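Keep the labels simple, please

In July I moved to Korkgate and I had to learn again how to buy ordinary things. I read English every day for my work, but in the shop I was slow like a child. One bottle of detergent had 187 words on the back, in letters so small that I had to take off my glasses. The dose for a small load was in line 7, after a story about mountain air.

I don't think that the companies want to confuse us. They want to say everything, and the label is small. But a person who is tired, or old, or new in the language, needs only to know what it is, how much to use, and what to do if it goes in the eye.

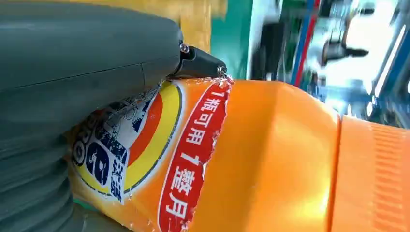 One reader, Jalura, wrote to me that short labels are a danger, as people with allergies need the full list of ingredients and they need it on the package, not on some website. My neighbour's boy has a reaction to one perfume, she wrote, and his mother reads all the lines, every time.

I accept this. The full list must stay. My complaint is about the rest: the slogans, the badges, the same sentence in three sizes of letters. If we remove these, the list can be printed bigger, and the mother can read it faster.
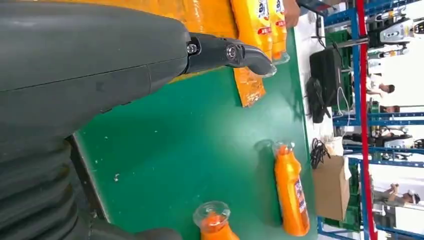

The colour is also a problem. When all the packages on a shelf are bright, the eye finds no place to rest, and the warning has the same colour as the discount. I would like one plain white box on every package, always in the same corner, with black letters. The shops could ask for it tomorrow. I have written to mine and I wait for the answer.

9/27/26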